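About us

Nindent is a small workshop in Zumholm. We set up, look after and repair one kind of machine: the suturing cell. By this we mean a pair of robotic surgical instruments over a pad of tissue, the cameras that watch them, and the table, the lamp and the cables that belong to it. Our customers are training centers and university laboratories. We do not work on machines in hospitals and we do not treat patients.

How we began

The company was started by Dorin Barbu, who was before that a repair technician for textile machines. A laboratory in the town of Bozkurt had a cell which lost the needle again and again, and two suppliers had already changed the same motor in it. Dorin was asked to look because he knew thin cables and small pulleys. He found a cable in the wrist of the left instrument that had become longer than its partner. The motor was good. He wrote his report on 2 pages, tensioned the cable, and the laboratory asked him if he could come again in November.

He still has this report and new colleagues must read it in their first week. It is not well written, but it shows the order in which he looked at things, and we still use nearly the same order.

What we look after

A cell arrives at a customer in three crates. We put it together, level the table, hang the lamp and bring both instruments to their zero position. After this the real work begins, which is to make the two arms and the cameras agree with each other. If the left arm believes that a point is in one place and the camera believes it is a little to the side, the needle goes into the tissue where no one wanted it.

We therefore finish every installation with stitches. We have tried test blocks, printed grids and steel pins, and they are useful in the morning when the cell is still far from correct. For the last part we want a pad with a straight cut in it and a fine dark thread. A good bite goes in on one side of the cut, passes under it and comes out on the other side, and the distance to the edge should be similar on both sides. One look through the fixed camera tells our technician more than a page of joint values. 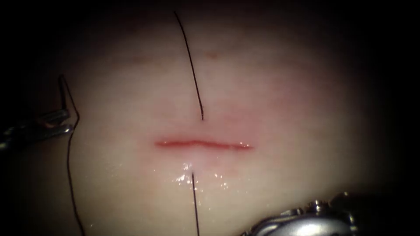

The light is part of this work too. Customers often ask us to make the whole table bright, and we understand the wish, but a wide light takes away the contrast between the thread and the surface. We set the lamp to the center of the pad and leave the border dark. Then we check the reflections, for moisture on the tissue gives small white points and some tracking programs take such a point for the metal of an instrument. When this happens we first turn the lamp a few degrees. Only if this does not help do we change the exposure of the camera.

Our service visit

Most of our customers have a service contract, and a cell under contract is visited after every 3000 stitches. The counter is in the control software, so the customer does not need to keep a list. A visit takes one day and goes like this.

In the morning we ask the people who use the cell what has annoyed them. We do this before we open anything. Many faults are known to the operators for weeks and never written in a ticket.

Then we remove both instruments, clean the joints and check the cables in the wrist under a magnifier. A cable with one broken wire is changed on the same day. We look at the jaws for wear, most of all at the gripping surface, where the needle makes a groove with time. A groove is a bad thing because the needle then likes to turn to the same wrong angle, whatever the program says.

After lunch we put everything back and calibrate the small cameras again. These sit very near to the work and see things that the fixed camera cannot: how the needle stands in the jaw, and where the free thread is lying at this moment. They are also the part which gets touched most. A sleeve or a cleaning cloth is enough to move the bracket, and the operator sees no difference in the picture, while the software sees it very well.

At the end we run a needle test. The instrument takes the needle, holds it over the tissue, gives it to the other side and takes it back, 15 times. We compare the angle of the needle in each hold. If it moves more than our limit allows, the jaws come off again and the day becomes longer. 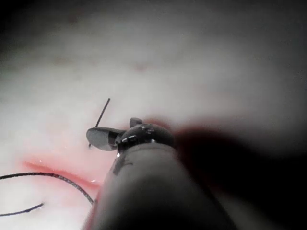 A needle held in the jaw above the tissue, with the thread and the incision at lower left.

The report is sent in the same week. It contains the values before and after, the parts we have changed and the parts that we expect to change at the next visit. We write also what we did not manage to check. Some customers were surprised by this in the beginning, but now they ask for it when another firm forgets it.

Repairs

Not every fault waits for the visit. The repairs we see most are a stretched wrist cable, a jaw that does not close fully, and thread wound around the joint. The third one sounds harmless. A loop of thread lies beside the gripper, the wrist turns, and the loop is pulled into the gap behind the jaws. If the operator then continues the motion, the cable guide can be damaged.

So please stop the cell, open the jaws by hand in the service menu and take the thread out with tweezers, always away from the joint. Do not cut it short and leave the rest inside. If you cannot see both ends of the thread, send us pictures from all cameras and wait for our call. In most cases we can say from these pictures whether the instrument must come to Zumholm or can stay in work.

For repairs in the workshop we have Flivadance, which is the name of our test bench. It was first a joke about the way the arm moved during the early trials, and then it was printed on a label and stayed. Flivadance bends a repaired wrist in all directions under load, overnight, and writes down the force in each cable. An instrument that passes the bench goes then to our own cell for a last round of stitches, with thread lying freely at both sides of the gripper as it would in normal use.

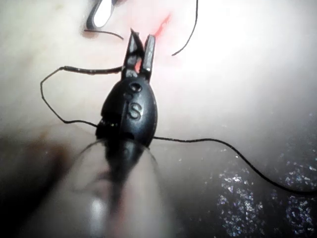
Who we are today

We are a team of technicians, one software developer and one person in the office who plans the trips and answers the telephone. At present 51 cells are in our care. Each cell has one technician who knows it and a second who has visited it at least once, so that holidays do not become a problem for the customer.

We also teach. Two times in a year we offer a course for operators in our workshop, in which the participants take a wrist apart, change a cable and calibrate a camera themselves. The groups are small, as we have only so many magnifiers. The next course begins on Thu 9 July and places can be reserved by telephone or with the form on our contact page.

Visitors are welcome in Zumholm if they tell us before. Please bring your faulty instrument in its original case, and write on a piece of paper what it did last before it stopped.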